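Home | Reviews | Teeth & Gums | Sleep | Vitamins | Contact

Four Months With the Zonanar Countertop Water Flosser

Print this page | E-mail this to a friend

I have never been a good flosser. I buy the string, I use it for a week before my cleaning, and then the hygienist pokes around and gives me the look. So when my gums were bleeding again in April she told me to try a water flosser, and I came home and ordered the Zonanar that same night.

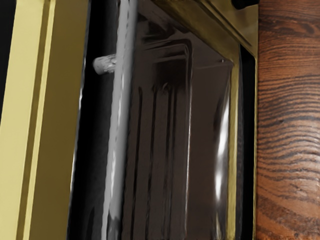
I'd been going back and forth between that one and the Wotora, which is a cordless model you fill at the faucet. My sister has the Wotora and likes it fine, but the tank is tiny and she has to stop and refill before she gets to her bottom teeth. That would drive me nuts! The Zonanar has a real tank that sits on the counter, and I can do my whole mouth with water left over.

First impressions were mixed. It's louder than I expected (my dog left the room and stayed gone) and I sprayed the mirror, my shirt and part of the ceiling the first time. The trick is to lean way over the sink, put the tip in your mouth BEFORE you turn it on, and let the water just fall out. You will drool. It's fine.

There are five pressure settings. I started on one and my gums were sore for three or four days, then that went away. Now I use three most nights and go up to four around my back crown, where popcorn likes to live. Five is too much for me — it feels like a pressure washer. If you have implants or gum disease, or you've had work done lately, please ask your dentist before you go blasting away in there.

Does it replace string floss? My hygienist says no, she wants me doing both, and I'd say I manage the string maybe twice a week. But at my last cleaning there was a lot less bleeding and I only got half the look, so something is working.

Things I don't like: the hose is too short, and it's coiled, so it tugs back at you if your outlet is across from the sink like mine is. The tank lid pops off if you bump it. And you do have to clean the thing. I run plain white vinegar and warm water through it every other Thursday and then a full tank of clean water, otherwise it starts to smell like a fish tank.

The replacement tips are another gripe. The Zonanar ones are always out of stock, so I tried a pack from Fulteck that was supposed to fit. They do click in, but they leak a little at the base and water runs down my wrist and into my sleeve. I'm back to waiting for the real ones.

I read a bunch of the 2,105 customer reviews before I bought mine, and the complaints were mostly about pumps dying after the first year. Mine hasn't, but I've only had it since spring, so I'll come back and update this if it quits on me. For now it gets four stars, and I'd buy it again — just with a longer hose, please.

Print this page | E-mail this to a friend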